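Visit report: robot folding cell at Ernier

Prepared for the Toltlow laundry equipment group, February 3, 2022

Three of us went to Ernier to look at a two-arm folding robot and find out what it would cost us to have one. Sherif Ramadan came for production, Salma Shawky for finance, and I went for maintenance. Darren Goodall had asked for a short report before the budget lines are fixed, so I have kept to the points that affect money or floor space.

We were met at the front desk by Othmane Farouk, who looks after trial customers. Visitors sign in, leave bags in a locker and are given shoe covers. The demonstration room is on the ground floor at the back, past the stores. There is step-free access from the car park, which matters if Karim Radwan comes on the next visit with the sample crates.

What we asked to see

Our question was a narrow one. We wash and return leisurewear for hire customers and schools, and nearly all of it is jersey: T-shirts, sweatshirts, jogging bottoms. The flatwork folders we already own do sheets and towels and cannot take any of this. At present it is folded by hand at the end of the line, and in June, when the sports hire comes back, we pay for agency staff to keep up. We wanted to know if a robot cell could take a share of that work, and what else we would have to buy to make it useful.

We asked to see ordinary garments in ordinary cloth, with no stiffening or special tags. Othmane agreed to this without any fuss.

The work itself

The cell is a white table with an arm working in from either side. Each arm ends in a simple gripper. Sherif spent most of his time at the side of the table watching how the cloth was held, as this is where he expected trouble. Long garments are handled by the two ends.

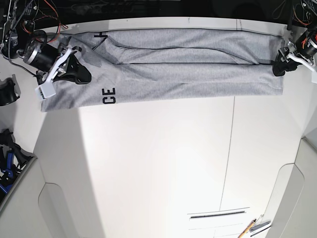
Sherif's view was that jogging bottoms are the easier case for us. Ours come in a small range of sizes, they are all much the same weight, and the customer accepts a plain lengthwise fold. The packing shelf would need to be altered, as our present pigeonholes are made for a squarer shape. Salma has put the shelf down as a separate line so that it does not get lost in the robot price.

T-shirts are a harder question. We have short and long sleeves, several necklines, and some customers who insist on the print facing up. Othmane said each style is set up as its own job, and that the customer normally supplies samples of each. He would not give a figure for how long a new style takes until he has seen ours. I think that is fair, but it does mean we cannot put a firm number against it yet.
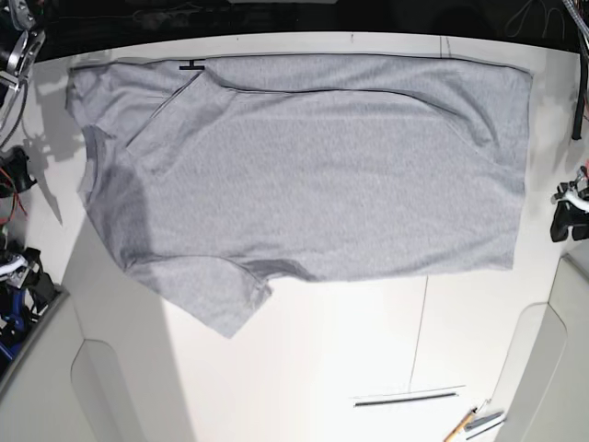 Table size was the next thing. We had drawn our floor plan with the smaller bench in mind, and having seen shirts laid out I would now plan for the larger one. It would still go in the bay next to the second dryer if the trolley park is moved. The bay has power but no compressed air. Othmane told us the arms and grippers are electric, so that saves us a pipe run.

Lighting also came up. Our bay sits under a roof light and the afternoon sun comes straight down on it. Ernier advise a blind or a canopy so the cameras get even light through the day. A blind is cheap, and I have a contractor coming for the office windows anyway.

Getting garments to the table

Salma asked who feeds the machine. This is the part of the budget most likely to be missed. Our garments leave the dryer in a heap, and a person would have to shake each one out and lay it down unless the arms can lift it from a tub. Ernier are working on this with a camera fitted close to the gripper, and we asked for it to be included in the quotation as an option.

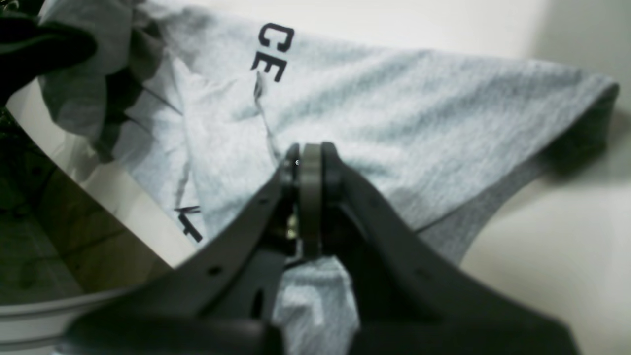
Wrist camera view: the gripper on a grey T-shirt at the edge of the tub

Othmane was careful on this point. The feeding option is sold on trial terms only, and he suggested we budget on the basis that a member of staff does the feeding in the first year. Sherif agrees. If the option proves itself it can be added later, as the wiring is the same.

Costs and terms

We did not get a full price on the day and did not expect one. What we have so far:

Trial period: 3 months on our site, with the fee taken off the purchase price if we go ahead.

Spare gripper fingers: sold in sets. Ernier suggest holding 5 sets. They are a wearing part and I would treat them like belts, paid for out of the maintenance budget.

Samples: they want 500 of our own garments for setting up, mixed styles, clean and dry. Karim has counted what is sitting in the surplus cage and we have 564, so nothing needs to be taken out of circulation.

Training: two people, at their site. Travel is at our cost.

Software support: yearly charge, first year included. Salma wants the second and third year prices in writing before we commit to the trial.

Insurance: our broker will need the guarding drawings. I have asked for them.

We should also allow for the floor. The bay slopes slightly to the drain and the table has to stand level. I would sooner have the floor made good than pack the feet.

Other suppliers

We have a brochure from Melon, who offer a fixed folding machine for shirts. It would be faster on one style, but it needs an operator at all times and will not do trousers. Sherif would like to see it running before it is ruled out. I have not contacted them yet.

Next steps

Karim to pack and send the samples. Salma to ask for the written quotation with the table, blind, shelf and feeding option as separate lines. I will measure the bay again with the trolley park moved and get a price for the floor. Darren to say whether the trial fee can come out of this year's money or has to wait.

Parking at Ernier is limited, so whoever goes next should ring ahead and ask for a space by the loading door.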